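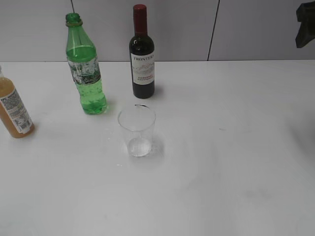 Femia wrote that ginger beer should be kept out of the fridge for six days at least, but mine is flat even after ten. I used 200 grams of sugar and the yeast was new. The kitchen is cold in July. Is it possible to save the batch, or must I pour it down the sink?

Borghild Åberg
Hawthorne, 26 May 2020

Jater
Don't pour it out. Yeast is slow in the cold, so move the bottles to a warmer cupboard and wait some more days. Use plastic soft drink bottles, please. When the side feels hard under your thumb, it is ready for the fridge.

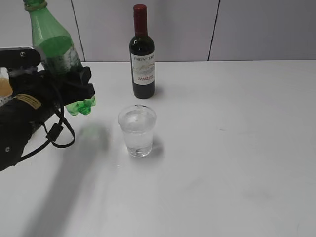
Green plastic bottle, held at a tilt.

I also leave a little space under the cap. My mother filled hers to the top and she was always cleaning the ceiling.

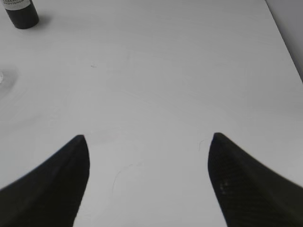
If it is still flat after that, stir a small pinch of yeast into warm water and share it between the bottles. Close them well and turn them over once, slowly.

Remau
Same happened to me. Lemon juice maybe? I put too much.
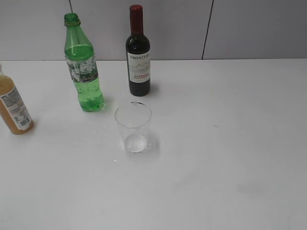 Now I put only half a lemon and add the rest in the glass. Colour of the sugar makes no difference to the bubbles, only to the taste.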